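Wellside Records Annex – Fire and Housekeeping Inspection
Date of inspection: August 24, 2023
Area covered: 1765 square feet, ground floor
Form 6, completed by Macapagal Site Safety

Result codes: S = satisfactory, A = action needed, N = not applicable.

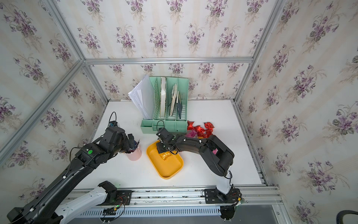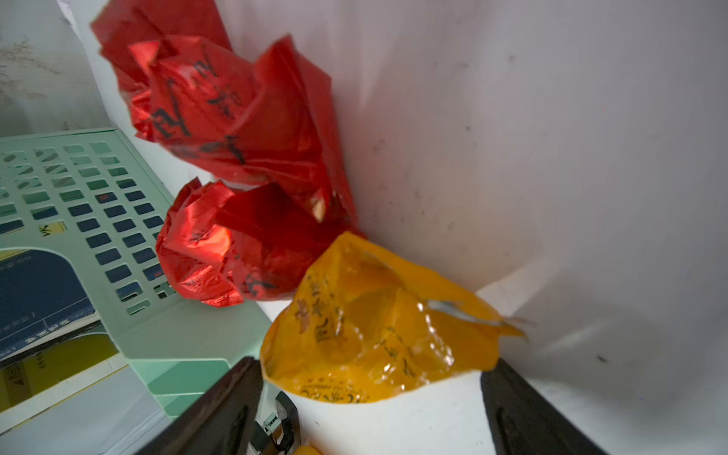 Paper in a desk organizer; red and yellow-orange plastic bags.

1. Exit routes clear to full width – S
Comment: Rear corridor measured at the narrowest point. No change from last inspection.

2. Exit signs lit – A
Comment: Sign over the Punance Street door is out. Battery backup failed the test button. Replace the unit, not the lamp only.

3. Extinguishers – A
Comment: Unit 129 has no inspection tag. Gauge reads in the green. Remaining units tagged and mounted correctly.

4. Fire doors self-close and latch – S
Comment: Stockroom door closes slowly but latches. Recheck in September.

5. Electrical panel clearance, 3 feet – A
Comment: Shelving encroaches on the left side. Relocate. Panel schedule is handwritten and partly illegible – Lilik Electric to supply a typed copy.

6. Extension cords not used as permanent wiring – S

7. Sprinkler heads unobstructed – N
Comment: Annex is not sprinklered.

8. Smoke detectors tested – S
Comment: Over 6 seconds' delay at the lobby sounder. Within panel settings.

Items marked A to be closed before the next visit. Send work order numbers with the return copy.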